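Frequently Asked Questions

I get a lot of email about my little soup and stew club, and I love it, but I type slowly! So I've put the questions that come up most often on one page. If yours isn't on the list, use the contact form and I'll get back to you when my weekend batch is packed up.

Last updated 18 Feb 2020

What is Tuteck Soups?

It's me, a very large stockpot and a rented kitchen. I started cooking for the other families on my street, then for their sisters and coworkers, and then I needed a name for the labels. Tuteck was what we called my grandmother's old farm dog. I make soups and stews in small batches, freeze them flat, and hand them out to members every other week.

How does the membership work?

You sign up for a season, which is 13 weeks, and you pick up every two weeks. The first pickup of a season is a bit bigger so you have something to fall back on in the off weeks. You can choose a half share (good for one or two people) or a full share, which feeds four with some bread on the side. The next season after this one starts in September, and I open the list to current members first.

Can I skip a pickup?

Sure, just let me know four days ahead so I don't cook your share. I'll move it to a later week. What I can't do is hold frozen soup for a month, my freezer is packed to the lid as it is.

Where do I pick up?

At the side door of the Galtima Hall building, the one with the green mailbox. Please don't ring the front bell, that goes to the dance studio upstairs and they have been very patient with us! Bring your own bag or a cooler. If you're driving a long way, definitely bring the cooler.

Do you deliver?

Only inside town, and only for full shares. I do the loop myself in the evening and it takes me a good while, so please leave a porch light on and a box out. Your soup goes in the box with an ice pack, and I'd love to have the ice pack back next time.

Do I get to choose my soups?

Partly. I send out the menu and you can mark two favorites and one "please no." The rest is up to me and whatever looked nice at the market. Members who joined because they love my split pea should know that I only make it when it's cold out. I've tried it in warm weather and I just don't enjoy cooking it.

Do you have vegetarian options?

Yes! Every menu has vegetable-based soups, and they're made with my own vegetable stock (onion skins, mushroom stems, celery, a bit of tomato). I don't have a fully separate kitchen, so if you have a serious allergy, please write to me before you sign up and we'll talk it through.

How do I thaw it?

Overnight in the fridge is best. Put the pouch on a plate, they sometimes sweat a little. If you forgot, and I forget all the time, run cool water over the pouch until the block slides out, then put it in a pot with a splash of water, lid on, low heat. Stir when the edges loosen up.

My soup looks separated. Is it ruined?

Nope! Creamy soups do that after freezing. Warm it gently and whisk it, or use a stick blender for a few seconds. Potato soups can go a bit grainy and a spoonful of sour cream helps a lot.

Can I heat it on an induction cooktop?

Yes, as long as your pot is one that a magnet sticks to on the bottom. Start lower than you think you need. Induction is quick, and thick stews will catch on the bottom before the top has even softened. I go with a low setting and the lid on until it's all liquid, and only then turn it up to a simmer.
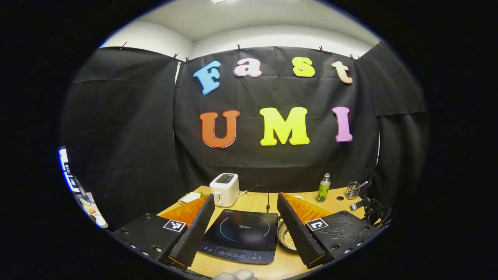 What does it cost?

A half share is 40 dollars per pickup and a full share is 74. You can pay for the season all at once or each time you come by. Cash or check, please, I haven't gotten around to a card reader.

Can I give a share as a gift?

Please do! New parents are my favorite people to cook for. Tell me in the form that it's a gift and I'll write a card to go with the first pickup. Just check that they have freezer space, a full share takes up most of a shelf.

Do you share your recipes?

Most of them. They go out with the menu email, scaled down to a normal pot. The chicken and barley one is still not written down because I change it every time, but I'm working on it.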